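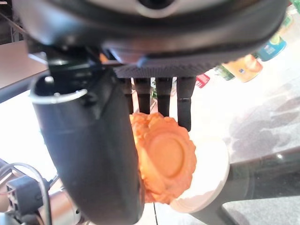

A round orange pastry and a small white dish

Cutting patch news, 13 Apr 2020

The sweet peas at Retden are out of the greenhouse and standing in the cold frame. They were pinched out at two pairs of leaves and have made good side shoots. We will plant them against the hazel poles once the nights are milder, two to a pole, and the leftover pots will go on the table by the gate for members to take.

Flivar Seeds sent the annuals in one parcel, a week later than hoped. We had asked for 2000 cornflower seeds and received 1000, with a note saying the rest will follow in May. That is too late for the first sowing, so the second bed will be ammi and larkspur this year. The larkspur has been in the fridge for a fortnight and can go straight into the ground.

Tulips first. The white ones along the path opened early and some are already dropping. Please cut them before they are fully out, when the bud shows colour but is still closed, and pull the whole bulb if you want a longer stem. The bed is replanted each autumn, so there is nothing to save. The late pink variety, which we bought as Stella, is still in tight green bud -- leave those for now. 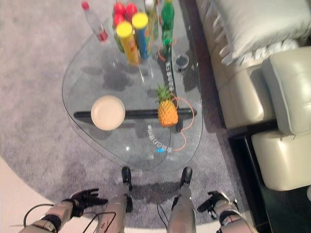 The narcissi are a different matter. Those bulbs stay in, so take the flowers and leave the foliage to die down. Do not tie it in knots. Stand cut narcissi in a bucket of their own overnight before mixing them with anything else, and don't recut the stems afterwards or the sap will start running again.

We are trying Salian, a peat-free compost, for the zinnias and cosmos. It is coarser than last year's and dries out quickly on top, so check by lifting the tray before you water. Zinnias are to be sown 6 to a half tray, not broadcast.

The water butt behind the shed has a new tap. The old one is in the shed if anybody can use it. Hose money stands at 688 pounds, enough for the new hose and a reel but not for the second standpipe -- that will have to wait until next season.

Dahlia tubers are in boxes under the bench, labelled by colour. Please keep the labels with them when you pot up.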